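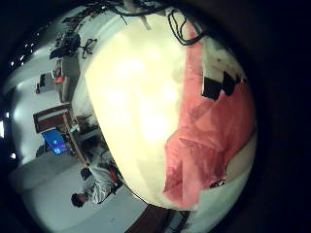
Pink-red and cream, up close

Beauty Hair Chats Shop Contact
Blog > Chats > Small brands

A shampoo bar maker on hard water, hair wax and giving up on coconut scent

I've been washing my hair with a Zullach bar since August, and I have talked about it so much that my sister has banned the subject at dinner. So when the woman who makes them said she'd have a coffee with me at Climard (the little place with the huge cinnamon rolls, if you're local) I pretty much ran there.

She asked me to leave her name out of it and just call her the soap lady, "even though it isn't soap, and please write that down." So I'm writing it down! Soap bars and shampoo bars are different things, and she gets a bit fierce about it. "Somebody buys a pretty block of soap at a fair, washes their hair with it in hard water, and it comes out feeling like candle wax. Then they tell me they've tried shampoo bars and hated them. They've never tried one."

She started out in her kitchen in Doherty, where the water is so hard she goes through a kettle a year. Her first batch crumbled. The next few were fine in the shower but went to mush in the dish, and she handed those out to friends, "who were very polite." The one she sells now is batch 13, and that's why there's a tiny 13 stamped on the bottom of mine. I'd been wondering about that for months.

I wanted to know how long a bar should last, because mine was gone in five weeks and the label says two months. She asked how I was using it and I said, well, I rub it all over my head. She put her roll down. "Rub it in your hands. Two or three turns, then put it away. You're washing your scalp, the rest gets clean on the way down." I've done it her way ever since and I have to say the new one has barely shrunk.

The other thing is the dish. She likes the slatted Trikska ones and doesn't sell them herself, she just thinks they drain better than anything else she's used. Keep it away from the spray, she says, and if you have two bars, swap them so one's always drying out.

We got onto scents and I asked for coconut, obviously. "No! Never again." She made a coconut one for a whole winter and it smelled like sunscreen in every room of her house, including the car, which she counts as a room. Rosemary and the plain one are her best sellers, and there's a fig one coming that I was allowed to sniff from a jam jar. It's lovely, kind of green and not too sweet.

She sold 3,182 bars last year, all poured and wrapped by her, and she isn't in a hurry to get bigger. "I'd have to get a warehouse and then I'd have to drive to it." What she'd like is a conditioner bar that works on curly hair. The current version is too heavy and she's on her way to throwing it out. I offered to test it anyway, and she gave me a piece wrapped in a napkin, so I'll let you know how I get on with it.

Posted January 5, 2020

We use cookies to remember your settings. By staying on this site you accept our cookie policy. OK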